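Product Review: Bason Caption Desk, Standard Edition

Reviewed 11/4/20 for the Clerodetti Review of Publishing Tools

The Bason Caption Desk is a subscription service for editors of humor and light entertainment pages. It collects widely shared jokes, mock announcements and reader replies from social platforms, groups them by subject, and prepares them for publication with the original posters credited. The Standard Edition was tested over one month on a working humor desk that publishes several short items a day.

Setup and interface

Installation required no assistance. Accounts are created through a browser, and permissions may be set separately for writers, editors and picture staff. The main screen presents a column of current topics on the left and the collected posts on the right. Text is legible at the default size. The color scheme cannot be changed, and the search field is placed in a menu where new users may not find it.

Collection of material

During the test period the service delivered 343 posts under the topics selected by the desk. Of these, 307 were correctly matched to their subject. The remainder were chiefly sincere news items mistaken for parody, together with several parody items mistaken for news. The second error is the more serious for any publisher, and Bason should address it before the next release. Editors are advised to open the original post in every case.

Political humor was handled well. Posts mocking a candidate's speech were kept apart from posts mocking the coverage of that speech, a distinction that the competing product from Sheehan does not make. Puns were recognized less reliably. Jokes that depended on an attached picture were frequently filed under the wrong heading.

Attribution and permissions

Each post arrives with the account name, the time of publication and a link. A request for permission can be sent from within the program, and the reply is stored beside the item. The desk sent 167 such requests and received 120 replies, nearly all of them favorable. Where a post had been copied from an earlier author, the service usually offered the copy. It provides no means of reporting this, and corrections must be entered by hand.
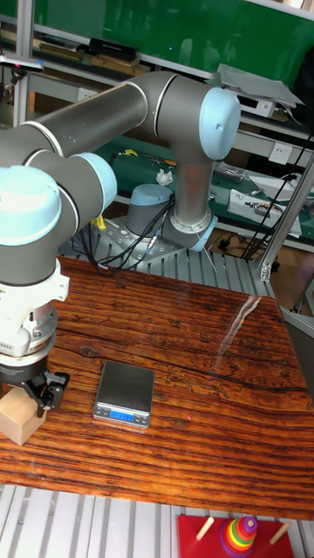
Headline suggestions

The headline tool is the weakest part of the package. Its suggestions rely on a small number of stock phrases, and most describe the joke in full before the reader has reached it. It may be switched off in the settings, and the test desk did so during the first week. The Fisura suite, which is sold at a higher price, offers fewer suggestions of noticeably better quality.

Support and cost

Inquiries submitted in writing were answered within one working day. Telephone support is reserved for holders of the Premium Edition. The subscription is billed annually, and notice of cancellation must be given before the end of February if renewal is not desired. This condition appears only in the full terms of service and should be stated on the order page.

Assessment

The Caption Desk is recommended for small and medium humor desks that already have an experienced editor in place. Publications seeking original headlines, or a dependable check on whether an item is satire, should consider other products.

Rating: three and one half out of five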